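Vuvwood bench cell: set-up guide
Section 4. Fitting out the cell and first pick

Last updated: March

Read this section after the arms are bolted to the front rail and both bases have been checked for play. If a base still rocks by hand, go back to section 3.

You will need the hex keys from the arm kit, a soft cloth, a tape measure, a pencil, a roll of low-tack tape and the printed zero card.

4.1 Walls and baskets

1. Stand the left, back and right panels in their slots and push them down until they touch the floor board.
2. Turn the printed faces inwards. The pattern can be anything bold and irregular. Avoid stripes and squared grids, as the Birumero tracker confuses one repeat with the next.
3. Tighten the corner posts a quarter turn at a time, working round the cell.
4. Hang the wire baskets high on the walls, out of reach of both elbows. Leave at least 100 mm between the lowest point of a basket and the highest point the wrist reaches on that side.

Note: Baskets are for light things only. A heavy basket pulls the panel inwards and the calibration goes with it.

4.2 Floor

1. Wipe the board and let it dry.
2. Lay the dark floor sheet from the back edge forwards, smoothing out air with the cloth.
3. Trim at the front rail. Do not run the sheet under the rail.

We tried a gloss white sheet first and gave it up within an evening. The wrist cameras kept adjusting to the glare from the bench lamps, and pale fingertips were hard to pick out against it.

4.3 Cables

1. Leave a free loop at each wrist big enough for a full turn in both directions.
2. Clip the cable to the upper link. Do not clip it to the wrist.
3. Bring everything else down behind the rail and into the slotted duct.
4. Run each arm by hand through its whole reach with the power off. Watch the loop. It should never pull tight or drop between the fingers.

CAUTION: Power off means off at the wall. The Dukside supply holds enough charge to move a joint for a short time after its own switch is turned. Wait until the lights on the arm have gone out.

4.4 Laying out the first pick

1. Put the plate in the middle of the floor, where both grippers can reach across it.
2. Set most of the pieces on the plate and leave a few out on the bare floor.
3. Mix the shapes. Include one long or pointed piece, one smooth round one and one cluster.
4. Keep everything on the floor at least a hand's width from the walls.

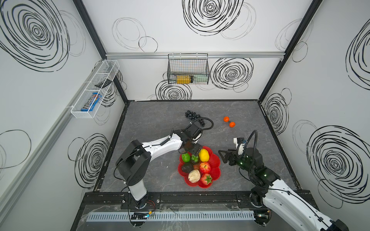
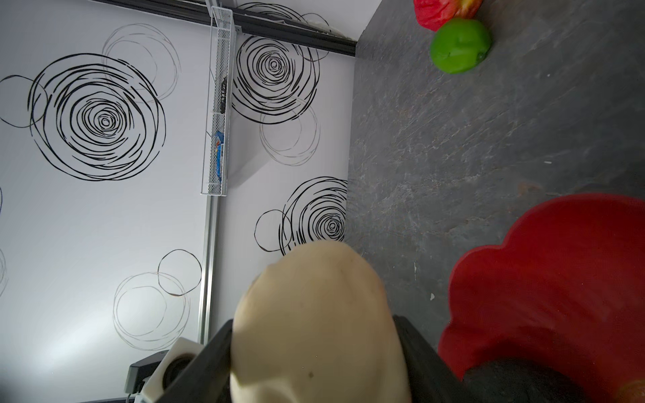

Start with single round pieces and leave the clusters until the grip force has been set. The arms come with the force at a middle value, which is too much for thin hollow plastic and too little for anything with weight to it. Something like the yellow lemon on the red plate makes a good first target, being smooth all over with no stalk for a finger to catch. The black grapes lying off the plate are harder, as the outline is irregular and the fingers can close on different berries from one try to the next. Save those for 4.6.

4.5 Setting the grip force

1. Switch on and wait for both arms to settle.
2. Open the Panicker control page and choose one arm. Leave the other parked.
3. Set the force to 2.
4. Jog the gripper over the piece, lower it and close.
5. Lift slowly, a few centimetres only. If the piece slips, put it back, raise the force by one and try again.
6. When it holds, write the number on a bit of tape and stick it to the rail by that arm's base.
7. Park the arm and repeat with the other. The two numbers will probably differ.

Note: Error 613 means the gripper closed fully without meeting anything. Check the height before you change the force. Nearly always the fingers have gone down beside the piece or stopped above it.

CAUTION: Keep your hands out of the cell while either arm is live, including a parked one. To move a piece that has rolled, press the stop button, wait for the lights, then reach in.

4.6 Working with both arms

Do not start this part until each arm has done a clean run alone.

1. Load the shared map and mark the plate as a common area.
2. Turn on "one at a time". The second arm will wait outside the common area until the first has left it.
3. Run at quarter speed.
4. If the arms touch, stop and measure both bases again. A few millimetres at the rail becomes a good deal more at the fingertip.

Fingertips wear. Look them over after every 2,000 closes and change both fingers of a pair together. Clean marks off with warm water and a drop of washing-up liquid. Solvent makes them go tacky.

Continue to section 5, Saving and replaying a run.

14 comments | 37 shares

We use cookies to remember your settings. Accept | Manage choices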